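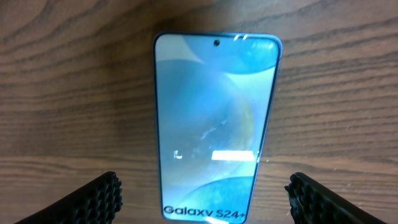
Picking up one flat thing off a table sounds like the easiest demo set you could ever record, and I put it off for weeks thinking I'd knock it out in an afternoon. Nope! If you're teaching an arm by driving it yourself and saving each run, the shiny flat stuff is where your habits start to show. Take a phone lying face up with the fingers down on either side of it. On the wrist view you get a nice gap of bare table left and right, and then you get the glare — a bright white bar on the glass, a couple of little streaks up by the front camera. The model sees all of that too, and it will happily learn that the bar of light is the thing to aim for if the bar never moves.

So, how I record these now.

First, move the lamp or move the phone. I do both. Every few runs I slide the phone a little, turn it a little, and swing the desk lamp somewhere new. You want the reflections wandering all over the glass while the edges of the phone stay the thing that matters.

Second, start from different places. My first batch all started with the gripper perfectly lined up, because I'm tidy and it felt right. Dima Darwish looked at my replays and asked what the arm was supposed to do when it showed up crooked. Good question! Now I start plenty of runs off to one side, or too high, or twisted, and record myself fixing it.

Third, go slow near the table. Come down, pause for a beat, close, pause again, lift. Those little pauses make it much easier to find the grasp later when you're trimming. If your pads are bumpy like mine, close gently and let the texture do the work.

Fourth, keep the wobbly ones. If I bump the phone and then recover, that run stays in. If I drop it, it goes in a separate folder called "drops" and I label it that same day (I have tried labeling a week later and I remembered nothing).

For naming I use object, surface, lighting, run number. Enikő Tóth talked me into adding a short free-text note to every run, which I grumbled about and now can't live without. "Lamp left, came in crooked" is plenty.

How many do you need? My Skuranley set has 3,712 runs in it, and the phone grasps started looking decent when I was near 2,000. I'd train early on a small batch, watch where the arm gets silly, and record more of exactly that. Mine kept closing too high on anything thin, so I spent a whole evening on thin things.

Last bit: wipe the glass and the table before you start, then stop wiping. A bit of dust and a few smudges are fine in the data. I'm doing keys and coins next and will post the settings once the folder names are sorted out.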